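04/10/2018

Screening room, the Stulen print. Ran reels 1 to 3 of the Mosulow feature at low volume. Reel 2 has a bad splice at 614 feet, recut and taped. Sound drops out for 22 frames just after it, same as on the Radonjić copy, so the fault is in the negative.

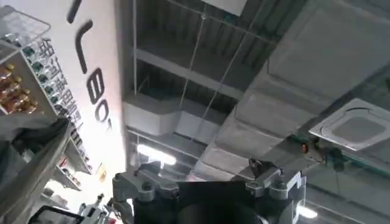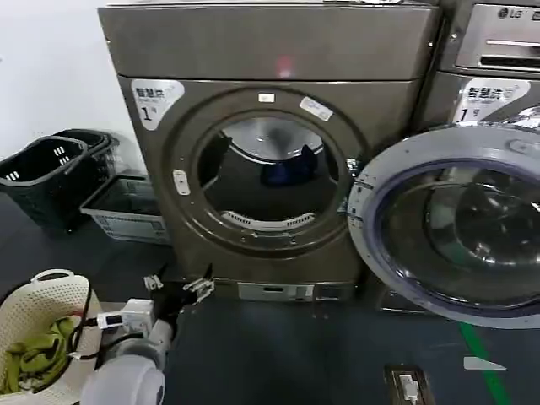 Reel 3 is clean apart from base scratches on the left side. Lamp is at nearly 300 hours, order a spare before November. Sturska wants the subtitle list back with the new timings. I have done eight pages. Still to do: reel 4 leader, relabel the cans, check the aspect plate.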